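Stetton community help > Grippers and end tools

Left pad wearing faster than the right on a hand-held pair

Posted by Jenő Erdős, 2020-05-10

Hi all! I look after a two-handed cloth folding station and I love this thing, but the pads are puzzling me. We fold white gauzy cloths with rainbow stitching on a wooden table, using one hand-held gripper per hand. On one of them the lower edge of the left pad has gone ragged, while the right pad only has minor wear.

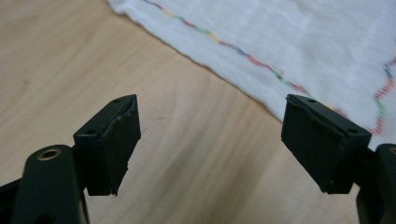
Pads open over the table, left one with the chipped edge.

Both pads went on together, 300 folds ago. The Vida manual says to expect 2,000 from a set, so I was hoping for a lot more! I don't want to swap only one if that throws off the grip. What would you check first?

Panus_bench
Oh, nice setup! Check the closing line before you buy anything. Close the jaws slowly on a strip of paper and pull it from the front, then from the back. If it slides out easily at one end, one finger is toed in and that pad is doing all the scraping. Loosen the two pad screws, close the jaws gently so the pads find each other, and snug the screws down a little at a time. 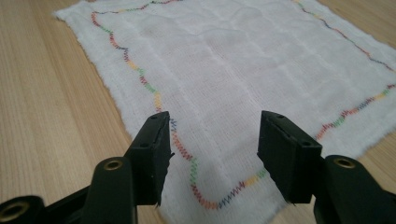

Can I replace just one pad?
Replace them as a pair. A new pad is a hair thicker than a used one, and the jaws will close off center. Keep the better old one as a spare for testing.

After that, look at how low people come in. Gauze is thin, so everyone (me included!) presses down to get under the edge and drags the pad along the wood.
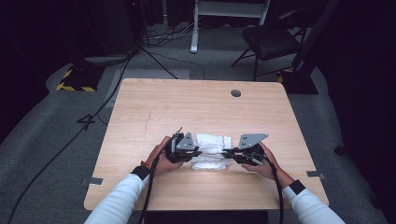 Cable pull matters too. If the cable tugs on one side, your wrist fights it all day and you end up leaning on one finger. Leave a good loop of slack and go through a few folds to see how it feels. I did this on our Stostberg bench and the pads lasted 198 folds longer than the set before. So satisfying.

gluepot27
clean them

Marit_at_the_bench
Seconding the paper strip, it's a great test! I'd add lint. Gauze sheds, and the fluff packs in behind the pad and lifts it at the edge, and then the lifted bit catches on everything. Soft brush after every 27 folds, then a barely damp cloth. Skip solvents, they made ours go gummy.
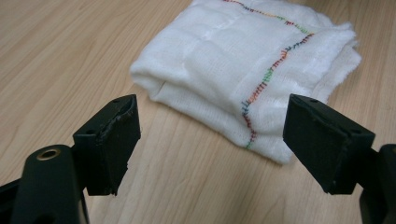 How tight should the pad screws be?
Snug with a short hex key held between two fingers, and no more than that. Too tight and the pad bows in the middle, so the ends touch first.

If the paper test comes out even and the back of the pad is clean, I'd just fit a fresh pair and enjoy it. Please post what you find, I want to know which one it was!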